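Search this site
Search
Menu

The village show needs fewer rules and worse marrows

Apr 5, 2019
By the Allotment Correspondent

125 shares 50 comments

The schedule for this year's Birkett Produce Show came through my door last week, and it has grown again. When I first entered, it was a folded sheet you could read while the kettle boiled. Now it has staples. There are five pages on vegetables alone, and one of those deals mostly with the permitted length of stalk on a tomato.

I have nothing against rules as such. If you are going to give a man a silver cup for his onions, you should be able to tell the man who didn't get it why. But somewhere along the way the show stopped being a place where people brought what they had grown and became a place where people brought what they had grown for the show, and I think we are poorer for it. We are certainly eating worse.

Take the cucumber. Class 14 asks for a matched pair, straight, with the flower still attached if possible. I have grown cucumbers for most of my adult life and have never once managed two that looked as though they had met. I get a good one in July, which we eat, and a fat bent one in August, which I find behind a leaf when it is already the size of a draught excluder. To produce a matched pair on the correct Saturday I would need a second greenhouse and a different temperament.
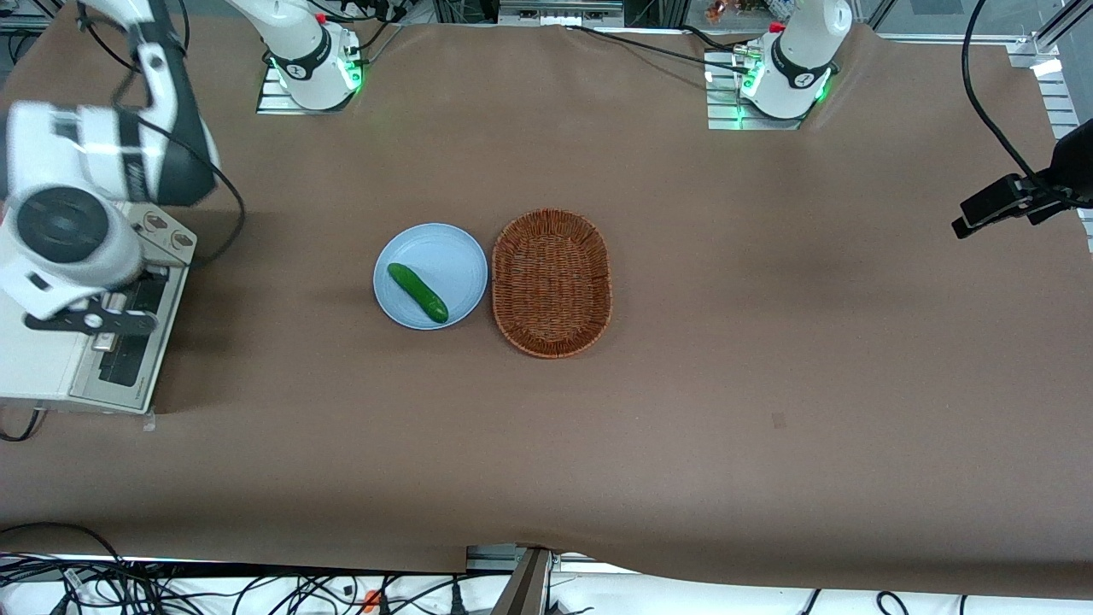
What the judges are looking for

The judges, who come over from Jaderbridge and are given a very decent lunch, look for uniformity. The word turns up in every class. Uniform beans, uniform shallots, uniform new potatoes laid out on a paper plate like eggs. Flavour is not mentioned, for the sensible reason that nobody is allowed to taste anything. You could enter five carrots carved out of soap and do quite well until somebody leaned on one.

I did once ask a judge about this. He told me that flavour was subjective. So is "a pleasing overall effect", I said, which is worth a third of the marks in Class 22, and he went to look at some dahlias.

The odd thing is that we all complain about supermarkets for doing exactly the same. We sit outside our sheds and say what a crime it is that a farmer can have a load of parsnips turned away for being knobbly, and then we go home and throw out our own knobbly parsnips in case the neighbours see them on the show bench. There are people on our site who sow 50 leeks to show three. I have been given some of the other 47 and they were lovely.

The entries tell their own story. The show used to take almost 800 of them, back when you could put your name down on the morning and the marquee went right up to the cricket nets. Last June's early show could have been held in a bus shelter. The same handful of growers won the same cups and took them home to the same shelves – in one case, I gather, without bothering to have the engraving brought up to date.

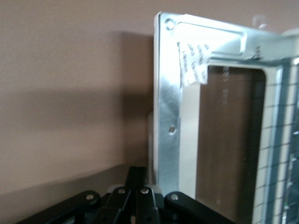
New people come and look, and you can see them working out that their three courgettes and a jar of beans are not wanted. They don't come again. They go back to their raised beds and post photographs of their courgettes to strangers, who are much nicer about them.

So I would like to propose some changes, and I do so in the full knowledge that I will be asked to help put the tables up as a punishment. Scrap half the classes. Let people enter one of a thing if one is what they've got. Have a class for the ugliest vegetable and let children judge it, as they are brutal and can't be bought lunch. And have one bench, just one, where everything is cut up with a bit of salt and the prize goes to whichever plate is empty first.

I know what will be said about standards. It was said when they let in shop-bought compost, and again when somebody won the preserves with a jar whose lid still said something about pickled gherkins underneath. The village survived both.

In the meantime I have sent off my form. I have put myself down for Class 14, out of spite, and I've sown twice the usual number of seeds – which, I do realise, is how it starts.

Filed under: Opinion, Gardening
Previous article
Next article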